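Chapter 4
Keeping Track of Materials in a Small Workshop

After reading this chapter you should be able to:
Explain why a stock record and a shelf rarely agree
Set a reorder point for an everyday supply
Label a storage location so that another person can find it
Plan a short cycle count

4.1 The missing box

Lyle Pruitt runs the supply room at a sign and print shop in Stultbridge. One October morning he opened his stock record and read that the shop had 350 sheets of heavy card. A customer in Nolledwood had ordered 500 programs, and each sheet made two, so Lyle accepted the job and promised delivery the next day. When the press operator went to the shelf, she found 60 sheets. The job went out late, and the shop paid extra to have card sent over from a supplier in Jistolley.

The card had not been stolen. Over the summer, people had taken sheets for test prints and small repairs and had not written them down. Each withdrawal was too small to seem worth recording. The record kept showing the old figure, and everyone who looked at it believed it.

The difference between what the record says and what is on the shelf is called a stock discrepancy. Most of this chapter is about where discrepancies come from and how a small business can keep them within limits it can live with.

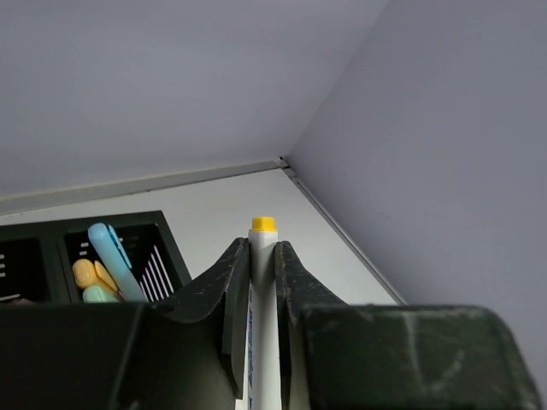

Materials in a workshop fall into two broad groups. Direct materials become part of the product: card, ink, vinyl, board. Indirect materials are used up in the work but do not leave with the customer. Cleaning cloths, blades, tape and pens belong here. A slim white marker with a yellow cap is a typical indirect item, cheap to buy and easy to carry from one bench to another. Few businesses would record each one as it is used. They record the box when it is opened and treat the contents as spent. This is called expensing on issue, and it is a sensible choice when the cost of keeping the record is higher than the cost of the item.

Direct materials need closer attention. If card runs out, a job stops. For these items the record should change each time stock moves, and the person who moves it should be the person who makes the entry.

4.2 Locations and labels

A record that gives the right quantity is of little use if the stock cannot be found. Each shelf, drawer and bin should have its own code, and the code should appear both on the location and in the record. Keep codes short. The shop in Stultbridge now uses a letter for the bay and a number for the shelf, so that C4 means the fourth shelf in the third bay. With 26 letters available, it is not likely to run out.

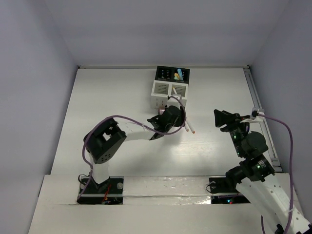
Codes should describe places, never contents. A bin labeled "blue vinyl" becomes wrong as soon as something else is put in it, while a bin labeled C4 stays correct whatever it holds. Anika Calloway, who set up the system at Golob, a furniture maker with two sites, had every label replaced for this reason. The work took a weekend. Picking errors fell over the following months, and new employees could fill an order without asking for help.

4.3 Counting without closing

Many firms count everything once a year and shut down to do it. A cycle count spreads the work out. A few locations are checked each day, usually before the first job starts, and any difference is looked into while people still remember what was moved. Items that cost the most or run out the fastest are counted more often than the rest.

Before reading on, choose one cupboard at your school or workplace. List what you expect to find in it, then open it and compare. Keep both lists for the exercise at the end of Section 4.5.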